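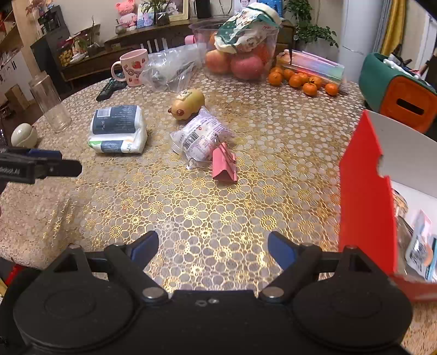

# 起居室圆桌日用小件的分类与归置

**课程项目报告**

提交人：Salma Berrada
所属单位：Nirthorpe学院居住环境与家政专业
提交日期：2023年7月16日

## 一、项目背景

本项目为居住环境课程的期末实践部分，研究对象是Nuliso公寓一户住家起居室内的圆桌。该桌铺有金白两色、带花边图案的桌布，平时兼作饮茶、读报、拆包裹和临时存放之用，桌面物品种类较杂，用途之间缺少联系。

课程前期的讨论多集中于衣柜与厨房，对起居室桌面涉及较少。桌面不同于柜体，没有隔板和门，物品放下即可见，取用方便，但也容易越积越多。本报告拟就这一类开放平面提出一套可操作的归置办法，并记录试行情况。

项目于6月开始，住户同意参与，并约定任何物品的丢弃均由住户本人决定，项目方只提出建议。

## 二、对象与范围

纳入范围的物品限于桌面上可单手拿起的小件，不包括桌布本身，也不包括周围座椅及其上的靠垫。按初次登记的结果，主要物品可归纳如下。

| 类别 | 代表物品 | 初步去向 |
|---|---|---|
| 饮用器具 | 草莓图案粉色马克杯、白色带盖小瓷杯 | 留在桌面或回厨房 |
| 容器 | 透明高玻璃罐 | 留在桌面，另定用途 |
| 日常消耗品 | 塑料包装纸巾 | 留在桌面 |
| 电器附件 | 黑色电视遥控器 | 留在桌面，固定位置 |
| 文具与五金 | 粉色长尾夹、小金属环 | 入小件盒 |
| 摆件与玩具 | 土豆形黄色玩具 | 由住户决定 |
| 袋装物 | 透明塑料袋及袋内小件 | 逐袋核对后分流 |
| 瓶装物 | 带圆盖的粉色小瓶 | 核对内容后分流 |

其中袋装物最难处理。透明袋虽能看到里面有东西，但袋子揉皱后不易辨认，住户往往需要拿起来才能确认。有一只袋内为白底紫色花纹、带条形码的包装品，袋上还挂着小金属环，登记时暂按一件处理，后改为两件分别登记。

## 三、分类原则

### （一）以使用频率为主，以材质为辅

项目组最初参照Ashour所编的课堂讲义，按材质将物品分为陶瓷、玻璃、塑料、金属等类。试用后发现，这一方法适合清洗与回收环节，却不适合日常取放。瓷杯与马克杯材质或许相近，使用时段却可能不同；遥控器与塑料袋均可归入塑料一类，放在一处则毫无道理。因此本项目改以使用频率为第一标准，材质仅在判断是否怕碰撞时参考。

### （二）玻璃与陶瓷不靠桌沿

圆桌没有直角，边缘处的有效支撑面积比方桌更难目测。玻璃罐较高，空置时重心受桌布褶皱影响较大，应向桌心移动。杯类手柄宜朝桌内，避免衣袖挂带。

### （三）袋装物不过夜

凡以塑料袋形式放上桌面的物品，当日须拆开、标注或移走。袋子如需留用，压平后放入抽屉。此条在试行中执行难度最大，详见第五部分。

### （四）有纪念或情感意义的物品不作强制移动

黄色玩具带有小脸和小喙，住户明确表示喜欢，愿意让它留在看得见的地方。项目组据此将其列为固定摆件，不再计入待整理物品。

## 四、实施步骤

1. 清空半张桌面，将物品移至另一半，先处理露出的一侧桌布。碎屑用软刷向同一方向扫除，不得用湿布来回擦拭印花处。
2. 将饮用器具集中，检查杯内是否有剩水，需清洗者送回厨房。
3. 拆看各塑料袋，逐件登记。包装完好的未拆封品核对条形码旁的文字说明后，交住户确认去向。
4. 文具及五金小件放入一只浅盒。浅盒由Desell商店购得，价格在小组预算200元之内，余款已退还课程办公室。
5. 纸巾放在桌心偏一侧，抽取口朝向常坐的位置；遥控器与纸巾平行放置。
6. 玻璃罐经住户同意改作笔筒，移离桌沿。
7. 铺平桌布，使圆形花朵图案大致以桌心为中心。此步看似多余，但图案歪斜时，住户普遍反映“总觉得没收拾完”。

整个过程由两名组员配合完成，一人拿取，一人登记，住户在旁答疑。各步骤之间不设时间限制，首次实施用时较长，后续复查时明显缩短。

## 五、试行情况

试行期共11天，每天傍晚由住户自行填写一张简表，记录当日新增物品、未归位物品及原因。项目组对简表只作汇总，不作评分。

遥控器的归位情况最好。住户称，位置固定之后，坐下时伸手便可取到，不再翻动纸巾和报纸。浅盒使用情况次之，长尾夹基本能够放回，但盒内很快出现收据和旧电池，须在复查时一并清出。

袋装物一项未达到预期。试行期内有6天的简表记有过夜的塑料袋，填写的原因多为“等明天一起处理”或“不知道放哪里”。项目组认为，后一种原因说明分类表本身有缺漏：对于零碎、暂无归属的小件，表中只写了“核对后分流”，未写明核对之前放在何处。经与住户商议，自试行后期起在抽屉内增设一格作为待定区，并规定该格装满即须清理。

玻璃罐改作笔筒后，住户又一度用来存放糖果。此项变更不违反原则，已在登记表中补记。

## 六、存在的问题

其一，样本单一。本项目仅涉及一户一桌，所得做法是否适用于有幼儿的家庭，尚无依据。小金属环、长尾夹等物在有幼儿的环境中应当直接收入带盖容器，不宜使用浅盒。

其二，登记表栏目过多。住户在简表中常留空“材质”一栏，该栏对日常归置帮助有限，建议删去。

其三，桌布的影响估计不足。花纹较密的桌布会使细小物件不易发现，金色部分尤为明显。项目组曾在整理完毕后于桌布上再次找到遗漏的小件。后续如条件允许，可使用素色桌布作对照，在同一张桌上重复登记一次。

## 七、附记

登记原始表、简表及购物凭证存于课程办公室451号文件夹，查阅须向任课教师申请。住户姓名按约定不予公开。浅盒已赠予住户继续使用，抽屉待定区的清理周期由住户自行掌握，项目组不再回访。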